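About Us

Started with one van and a road map. Josiane Cordier was driving back and forth between Jasalville and Celtevville to look in on her father, and neighbors kept asking if she had room for one more. She usually did. After a while there was a sign on the van and a phone that rang at supper time.

We do short road trips for people who'd like to see more of the state and don't want to do the driving. Day trips, overnights, a few longer loops in the fall. Small groups. Pickup in Jasalville at the old feed store lot, or in Celtevville by the library if you ask ahead.

Where we go

Mostly back roads. The lake road up to Ferrand is the one everybody asks for, 40 miles with a pie stop. Ferrand itself is small – one main street, a lighthouse you can climb when it's open, a good used book store. We stay two nights on the long version of that trip.

Then there's the Stollemex loop. River towns, covered bridge, orchards if the season's right. Longest thing we run, 692 miles over 4 days. Bring a pillow. The motel in Stollemex is plain but clean and the owner does a real breakfast, eggs and all, not just the waffle machine.

August fills up first. Call early for August.

How we travel

No more than 7 riders in a van. We stop often. If you see a farm stand you want, say so and we'll pull over if theres a shoulder. No shopping stops that somebody paid us to make. No microphone, no trivia, no matching hats.

Lots of our riders are going to see family and tack a trip on either end. Fine with us. We can drop you at your sister's on the way up and get you on the way back, just tell us when you book so the seat is held. Same price.

Walkers and folding chairs ride in back. Oxygen, call first. Dogs – sorry, not since the Ferrand trip.

Who we are

Josiane still drives most of the Ferrand runs and does all the route planning, on paper, with a pencil. Three other drivers, all local, all with the right license and a clean record. The office is one room behind her house, open mornings. If the phone goes to the machine we're on the road, leave a number and say it slow.

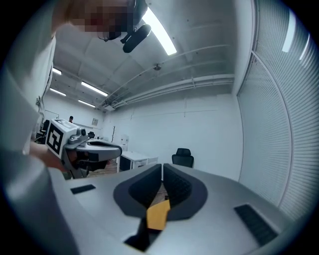 Gripper, finger pads up close.

Booking

By phone or by mail. Deposit holds the seat, balance due the week before. Cancel more than a week out and you get it all back. Less than that, we'll try and move you to another trip. We have only had to call off a handful for weather and everyone was refunded or rebooked.

Gas is up and so are our prices a little, new sheet is in the office. Gift certifcates still good at the old price if you bought one before the change.

Been on a trip with us? Send a note, we read them all, and the good ones go up on the office wall.

14 shares | 3 comments

Last updated 25 June 2022

Contact | Copyright Cordier Road Trips, Jasalville | Back to top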